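## 4. Descaling your Desemik kettle

If you live in a hard water area (and those of us in Nernport certainly do!) you'll find a chalky film building up on the floor of the kettle sooner or later. It's harmless enough, but it does make the kettle slower and noisier, so please do set aside a quiet half hour for this every month.

**Caution:** Unplug the kettle and let it cool fully before you begin. Never put the base under the tap.

1. Lift out the spout filter and leave it to soak in a cup of warm water.
2. Pour in 200 ml of white vinegar, then top up with cold water to the lower line.
3. Plug in, bring to the boil and switch off at the wall.
4. Leave to stand for 20 minutes with the lid shut – a little longer won't hurt if the scale is thick.
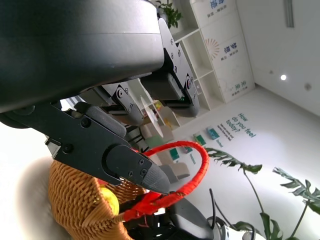
5. Pour everything away and wipe round the inside with a soft cloth.
6. Fill with fresh water, boil and empty. Do this 3 times, or until the smell of vinegar has gone.
7. Rinse the filter and click it back into place.

**Note:** Lemon juice works nicely too, and Urmila Pal on our helpline much prefers it, although you may need to go through the steps twice. Please don't use wire wool or scouring powder, as they scratch the lining.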